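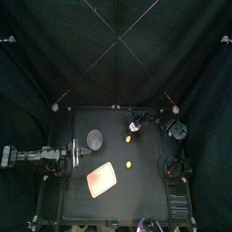 黑布围起的台面,两条机械臂一左一右。

马索尔蒙(Masolmont)又要退役一个球衣号码了。这回是14号,属于海尔特·费尔霍芬(Geert Verhoeven),一个我看了整个青年时代、也骂了整个青年时代的中场。俱乐部的公告写得像讣告,读到第二段我还以为他出了什么事,赶紧给他打电话。他接了,正在给车换雨刮器。

先说清楚,我喜欢费尔霍芬。他替马索尔蒙踢了109场比赛,左脚能把球送到三十米外一个后卫的胸口,可惜多数时候那是对方的后卫。他跑动时有种奇特的尊严,好像球场那头有人欠他钱,但他不打算失态。有一年主场踢戈尔纳(Gorna),雨大得边线都化了,他在最后时刻用小腿骨把球撞进球门,然后举着双臂跑向一个空看台。那是我见过的最难看的进球,我愿意为它再淋一次。

可是退役号码是另一回事。

按照目前的进度,马索尔蒙已经退役了2号和4号,加上这个14号,队里的后卫线在数字上已经相当残破。2号给了一位右后卫,他的主要功绩是从未转会,这一点据我所知其他俱乐部也出过力。4号给了约瑟芬·范德林登(Josefien Van der Linden)的父亲,老队长,这个我没有意见,谁也不敢有意见,因为约瑟芬现在管着季票。问题出在接下来。退役号码这种事跟婚宴请客一样,请了二表哥就得请三表哥。公告发出当晚,球迷论坛上已经有人替替补门将请愿了。
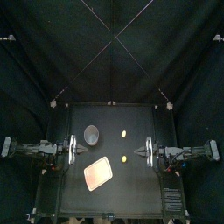
一支球队的号码本来是用来穿的。穿脏,穿破,穿给一个十九岁、跑位全凭想象的孩子,让他知道自己后背上有个什么样的先例。现在倒好,看中了14号的孩子打开名单,发现那里划掉了,划得跟黑布墙上用两根浅色细绳拉出来的大叉一样,从上头一直斜拉到桌角,生怕你看漏。我很想知道,这对他的传球有什么帮助。耶勒·默滕斯(Jelle Mertens)上赛季从青年队升上来,点名要14号,理由是他小时候墙上贴着费尔霍芬。器材室给了他一件别的号,说这是为了尊重费尔霍芬。费尔霍芬听说以后,沉默了一阵,问我能不能把自己那件旧的寄给那孩子。

支持者会说,大俱乐部都这么干。大俱乐部还给草皮晒太阳灯呢。大俱乐部有二十几个人的大名单,有博物馆,有专门写公告的人,退役一个号码,无非是在纪念品店多开一个货架。马索尔蒙的纪念品店是一张折叠桌,星期四晚上训练时摆出来,下雨就收。那张桌子上卖得最好的东西是热汤。

支持者还会说,要有仪式感。我对仪式感没有成见,我结过婚。但仪式感这东西,在我们这一级别的联赛里早就够用了。每个主场开赛前,汉娜克·德克莱尔克(Hanneke Declercq)用那套音响念首发名单,念到第三个名字必然啸叫一次,全场捂耳朵,客队前锋吓得往后退。这不算仪式算什么?我带过一个英国朋友来看球,德米特里厄斯·布兰尼根(Demetrius Brannigan),他看过不少大场面,回去后跟人提起的只有那一声啸叫。

更让我不踏实的是时机。球队三连败,中场谁也接不住谁的球,教练在采访里谈的是“过程”。每逢这种时候,俱乐部就会突然对过去产生浓厚的感情。我查过自己的旧笔记本,2号退役那次,正赶上降级;4号那次,正赶上卖掉了唯一会头球的人。现在轮到14号,我已经开始替我们的左边锋担心。怀旧成了一种很便宜的引援,不用体检,也不用谈薪水,人家还自己开车来。

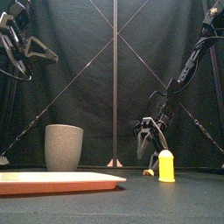

当然,球衣挂起来确实好看。会所的横梁下已经挂了两件,装在框里,灯一打,背后的数字比穿着跑的时候清楚多了。挂得那么高,也就跟球赛没什么关系了。一套班子里,悬着的和干活的总归是两种待遇,好比照片上左边那条机械臂,高高停在台面上方,什么也不碰,体面得很,右边那条却得弯下去往桌面上凑。我年轻时看的费尔霍芬属于弯下去的那种。他捡界外球,他替人补位,他在对方球员鞋带散了的时候真的会等人家系好,为此丢过一个球。把这样一个人装进框里钉到梁上,我总觉得哪里弄反了。

我去问过隔壁的卢尔顿(Lultton)怎么办。他们的办法土得可爱:每件球衣的领口里面缝一条布,上面写着以前穿过这个号的人的姓。新人拿到球衣,先得把领子翻过来看。7号那件据说已经写到了后背中间,夏天穿着有点扎。有个孩子跟我抱怨,说他前面那位的姓太长,占了两行。他抱怨的时候,倒把那位的生平讲得一清二楚,哪年来的,踢什么位置,膝盖伤在哪边。我们挂在梁上的那两位,我随便问了更衣室里几个年轻人,一个说2号是赞助商。

所以我的建议很简单,而且省一个相框的钱。14号给默滕斯。仪式照办,汤照卖,让费尔霍芬走到中圈,亲手把球衣交给他,音响爱怎么叫怎么叫。如果默滕斯踢得好,大家会说,看,有那么点老费的意思。如果他踢得不好,把球传给三十米外对方后卫的胸口,大家也会这么说。

俱乐部回了我的信,说意见已收到,相框也已经订了,不能退。费尔霍芬那边,上周把旧球衣寄了出去,平邮,没挂号。默滕斯还没收到,每天训练前都去看一眼信箱。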